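Saltow-Échecs – comparatif de pinces et de caméras de poignet

Version du 2024-06-02

Résumé

Ce dépôt regroupe les enregistrements produits lors des essais comparatifs de deux pinces, Kurkden et Tabrizi, sur une tâche de saisie et de dépose de pièces d'échecs. Les deux pinces sont pilotées par le même contrôleur Clorkier, sans modification du micrologiciel entre les séries. Le jeu contient 2,014 épisodes (la virgule sépare les milliers, comme dans les fichiers d'index).

Montage

L'échiquier pliant est posé en biais sur une table en bois clair. L'angle change d'une série à l'autre et n'est pas annoté – il doit être estimé à partir de la bordure noire et des repères imprimés. Les caméras sont fixées près de la pince et voient donc toujours une partie des doigts.
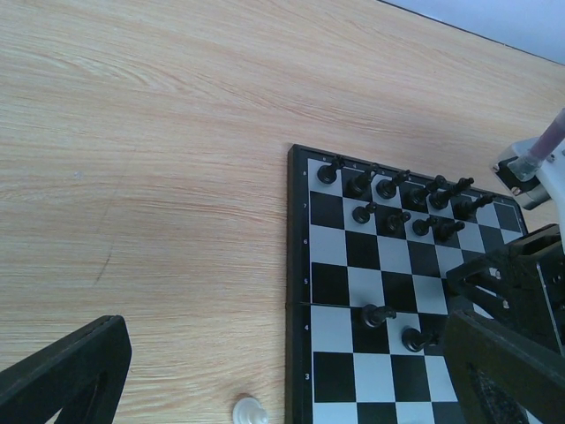
Fig. 1 – Vue de poignet, côté des pièces noires ; un pion blanc est posé hors du plateau.

Les positions de départ ne respectent pas les règles du jeu. Des pièces peuvent manquer, être avancées ou se trouver sur la table. Les scripts d'évaluation ne vérifient que la case d'arrivée et la stabilité de la pièce après ouverture des doigts.

Protocole

Chaque série comprend 20 épisodes. Course d'ouverture limitée à 90 % du maximum, délai de 400 ms entre la fermeture et la montée. Un épisode est rejeté si une pièce voisine est renversée, même lorsque la pièce visée est correctement déposée.

Champ de vision

L'occultation est le principal écart observé entre les vues. Un bras ou un câble au-dessus du plateau suffit à masquer plusieurs rangées, et le détecteur de coins perd alors la bordure.
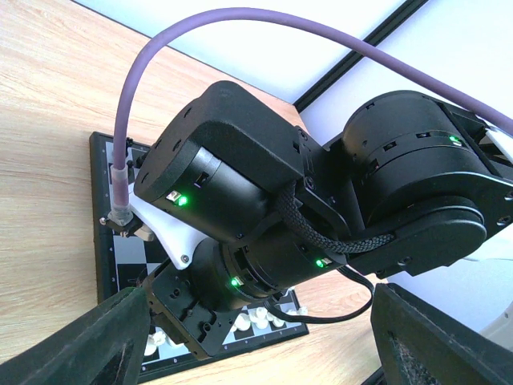
Pour ces cas, le champ « occlusion » de l'index vaut 1 et la pose du plateau est reprise de la dernière vue dégagée. Les épisodes concernés restent dans le jeu mais sont exclus du calcul d'erreur de pose.

Limites connues

– Un seul modèle d'échiquier.
– Reflets sur les pièces noires, non corrigés.
– Aucune mesure de force pour la pince Tabrizi ; la colonne correspondante est vide.
– Étalonnage main-œil à refaire après tout démontage du support de caméra.

Une nouvelle version de l'index, avec l'angle du plateau annoté, est prévue pour septembre.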